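Thursday, late

Too tired for a proper entry, but I did promise myself I'd start on the little grey cabinet before it goes over to Flurkside, and start I did, with Gemechu's list of 6 jobs beside me and the kettle on.

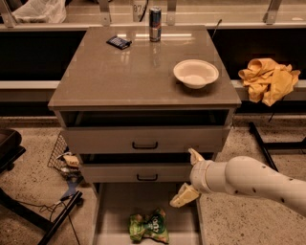
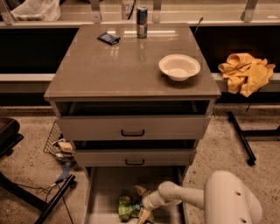
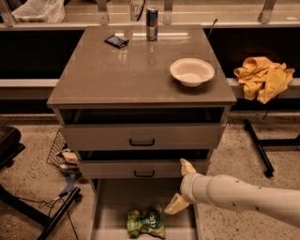 The green snack bag at the bottom, and the can and white bowl still up on top.

Friday's jobs

Bowl back to the kitchen, yellow cloth in the wash, and then (at last!) a good long polish for that lovely shiny top.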